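4.2 The open day as a field setting

The second part of our study was made during the open day of the Cido laboratory in Deston. The first part, reported in Section 4.1, was done with invited participants who had agreed to a fixed programme. At the open day we did not control who came, how long they stayed or what they asked, and this is the reason we found it useful for our question, namely how people without technical training talk about household robots when they stand near one.

The laboratory opened its doors for 5 hours and the organisers registered 528 visitors at the entrance. Visitors walked through the rooms in small groups, and each group spent a few minutes at every station. There were several stations, among them a kitchen counter, a shelf for shopping and the station which we call here the laundry station. We limit this section to the laundry station, as the conversations there were longest and gave us the richest material.

The task at the station was simple to explain. The robot had to take clothes out of a basket standing low in front of it. We chose clothes for the reason that almost every visitor handles them at home and has an opinion about how it should be done. Clothes are also difficult for a robot in a way that visitors often do not expect. A cup keeps its form when it is held, but a shirt does not, and two shirts lying together can hide each other's edges. Figure 3 shows the working area from the side of the robot.

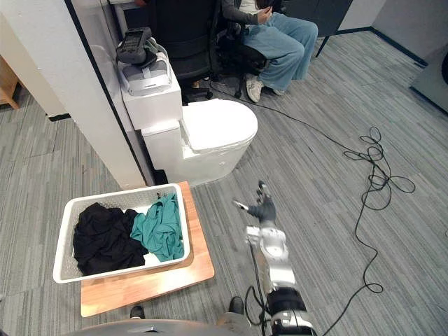 Figure 3. The laundry station at the Cido open day, with the open robotic hand near a white basket holding one black and one teal garment.

We asked the presenters to keep their introduction short and to leave the difficult points for the visitors to discover. The presenters followed this well in the morning. In the afternoon the groups were bigger, and the introduction became longer and more like a lecture. We noticed in our notes that the number of questions from visitors went down when the presenter spoke more, although we cannot say that one was the cause of the other.

After the visit, people could fill in a short paper form, which had been tested before with 2 school classes in September. We received 469 forms. The form asked what the robot was doing, which part of the work looked easy for it and which part looked hard, and whether the person would like such help at home. The answers to the first question were very uniform. For the second question the answers were mixed, and many visitors wrote that the "finding" was easy and the "holding" was hard. A smaller group wrote the opposite. Several people in this group explained that dark clothes must be difficult to see for a machine, and one wrote: "I also cannot find my black socks in the morning, so how can it?"

The coding of the open answers was done following the scheme of McPhee, in the shortened version prepared for the Gakska project. We had to change this scheme in one point. The original has a category for fear of injury, but at our station this was mentioned very seldom, and what visitors expressed was rather a fear of damage to their things. Buttons, wool and thin fabrics were named often. We therefore divided the category into harm to persons and harm to objects, and all forms were coded again from the beginning.

It must be kept in mind that visitors to an open day come by their own wish and are probably more friendly to robots than other people. We also did not record the spoken conversations, for reasons of privacy, and depend in this respect on written notes. The comparison with the invited participants is given in Section 4.3.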